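Pirnmont Soap Dish with Drain Insert — Green
Item no. 2641

Home > Bathroom and Kitchen > Soap Dishes

A simple two-part dish for bar soap. The outer tray has a raised rim, so the water stays inside and does not run over your basin. The insert lifts out for washing.

Colour: green tray, white insert
Parts: tray, insert
Weight: 269 g
Guarantee: 6 months

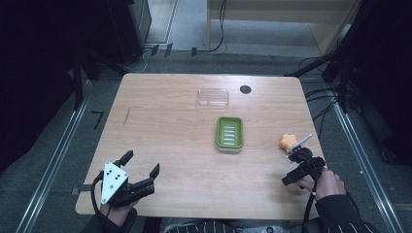

Bar soap lasts longer when it can dry between uses, and for this reason we prefer a dish in two parts. A flat dish keeps the soap sitting in its own water, and after a few days the bottom is soft. The white ridges of the insert run across the whole inside of the tray and hold the bar up, with slots to let the water go down. Empty the tray when you see water under the insert — in our own house we do it every Saturday.

Cleaning
Take out the insert and rinse both parts under warm water. For old soap between the ridges, use a small brush. Please do not use bleach, it can change the colour of the tray.

Also in this range
Wuritz soap dish, one part, item no. 354
Lumenta spare insert, white

Delivery
Orders placed before noon leave our Grevmont store the same day. If a part arrives broken, write to us with your order number and we will send only this part again — you do not need to return the complete dish.

Questions about this item: Fadi Rawashdeh, customer desk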